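Home | Contents | Chapter 12 | Chapter 13 | Chapter 14 | Index

Chapter 13
Machines and the Household Chore 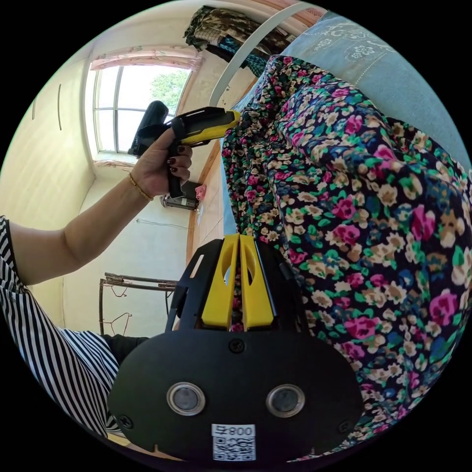
Factories have used robot arms for decades, yet most housework is still done by hand. Cloth is a large part of the difficulty. A steel bracket keeps its shape when it is lifted; a printed dress falls into new folds each time it is touched, and the machine must find its edges again.

This chapter reviews 2 trials. In the Ronda trial, a two-fingered machine was given 30 garments to hang and finished almost half without help. The Livar trial moved the same task to a shop floor with fixed lighting. Readers should note where a person had to step in, and at what stage of the work.

13.1 Handling Soft Goods

2 comments | 30 shares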